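Forum › Robotique de service › Simulation et manipulation mobile

Tâches ménagères en simulation : où en est-on vraiment ?

11 réponses – 3 partages
Dernière mise à jour : juin, 22 h 41

pivot_axe4
Je reprends ici une discussion commencée dans le fil sur les préhenseurs. La question : une machine à deux bras sait-elle aujourd'hui faire une tâche domestique de bout en bout, sans que quelqu'un ait préparé la pièce pour elle ? Par tâche j'entends quelque chose de banal, ouvrir un tiroir, y ranger un objet, refermer. Je travaille en simulation, avec les scènes d'intérieur de Lurnavia, et mon avis est plutôt non. La saisie passe. C'est l'approche qui échoue, dès que le meuble est coincé entre deux obstacles.

grafcet_62
Ça dépend de ce que tu appliques comme critère. Chez nous, en atelier, on a une cellule Brustgate qui vide des bacs toute la journée, et elle le fait bien. Mais le bac arrive toujours au même endroit, à deux millimètres près. Personne n'appellerait ça un appartement.

pivot_axe4
Justement. En atelier on paie pour que le monde soit rigide. À la maison le canapé a bougé depuis hier. Le cas que j'utilise comme banc d'essai est un passage étroit entre un canapé vert olive et un grand panneau bordeaux foncé, avec une petite commode à trois tiroirs au bout, contre le mur. Base mobile, deux bras, pinces à deux doigts parallèles. Sur 105 essais avec position de départ tirée au hasard, 24 vont jusqu'au tiroir refermé.

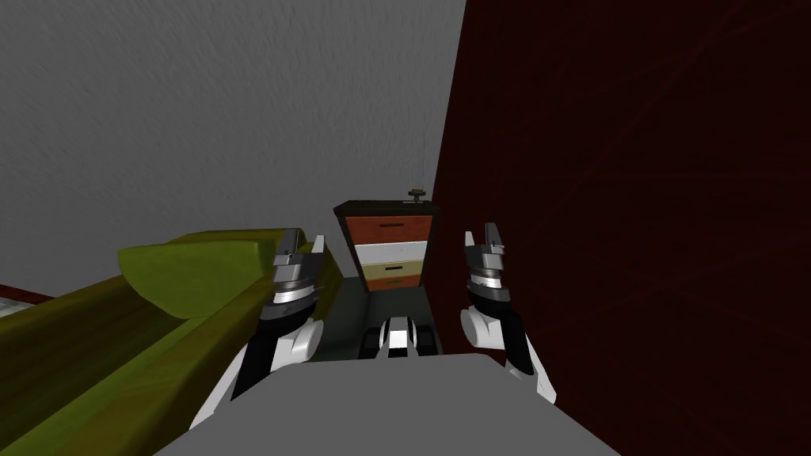 Le planificateur trouve presque toujours une trajectoire pour un bras seul. Avec les deux, il passe son temps à replier celui qui ne sert pas, et la base s'arrête trop loin. J'ai essayé de réduire la marge de collision côté panneau : on gagne en portée, mais le coude finit par toucher. La marge côté canapé est moins critique si on accepte un contact mou, ce que mon modèle ne gère pas correctement – tout y est rigide, y compris l'assise.

couple_moteur
24 sur 105, ça ne dit rien si tu ne sépares pas les causes. Combien d'échecs de navigation, combien de perception, combien de prise ? J'ai vu des gens conclure que « la manipulation ne marche pas » avec une base qui se garait de travers.

pivot_axe4
Je n'ai dépouillé qu'une partie des journaux. Sur les essais relus, la majorité sont des arrêts de la base avant la zone atteignable. Viennent ensuite les prises ratées sur la poignée, qui est une simple fente horizontale. Le doigt entre, mais de biais. Je posterai le tableau quand il sera complet.

couple_moteur
Donc ton titre est trop large. C'est un problème de placement de base, étudié depuis longtemps. Une carte d'atteignabilité inversée calculée hors ligne, et tu choisis la pose de la base en fonction du tiroir visé. Tu devrais le faire avant de conclure quoi que ce soit sur les tâches ménagères.

ohm_sweet_ohm
Pas d'accord. Que ce soit connu en publication ne veut pas dire que c'est réglé dans une machine qu'on vend. Mon critère à moi est simple : est-ce que je peux partir travailler et retrouver le linge rangé ? Pour l'instant la réponse est non, quel que soit le sous-système fautif.

grafcet_62
+1. Et pour l'atelier c'est pareil dès qu'on sort de la cellule. On a testé un chariot avec bras Huttunen pour ramasser les chutes au pied des machines. Il tenait 16 cycles d'affilée dans le meilleur cas, puis il fallait aller le débloquer. Un opérateur avec un balai met moins de temps que le technicien qui vient réarmer.

pivot_axe4
@couple_moteur : la carte inversée, je l'ai, via le module Clisix. Elle suppose que la base peut tourner librement une fois dans le passage, et ici elle ne peut pas. Il faut entrer déjà orienté, donc décider du bras avant de voir le tiroir correctement. Pour le premier tiroir ça va. Pour celui du bas, le torse masque une partie du sol devant le meuble et je dois me fier à la carte construite à l'entrée.

couple_moteur
D'accord, là c'est plus intéressant. Tu as une caméra au poignet ?

pivot_axe4
Pas dans cette configuration. C'est prévu, avec un recalage au dernier moment sur la fente. Je m'attends à récupérer les prises de biais, pas les arrêts de base.

frottement_sec
Question bête : pourquoi garder deux bras ? Un tiroir s'ouvre avec un seul. Avec le second démonté tu gagnes toute la largeur du coude.

pivot_axe4
Parce que la suite de la tâche demande de tenir le tiroir pendant qu'on dépose l'objet, sinon il se referme dans le modèle. On peut tricher en augmentant le frottement des glissières. Je l'ai fait pendant 14 essais, les résultats étaient meilleurs, et je les ai exclus du total.

frottement_sec
Les miens, de vrais tiroirs, ne se referment pas tout seuls. Je dirais que c'est ton modèle qui est faux et que la triche est du bon côté. Regarde aussi l'amortissement en fin de course, la valeur par défaut est souvent à zéro.

pivot_axe4
Possible. Je relance une série ce soir avec des glissières plus réalistes et un seul bras, et je mets les deux configurations dans le même tableau.

Étiquettes : manipulation bimanuelle, placement de base, simulation, tâches domestiques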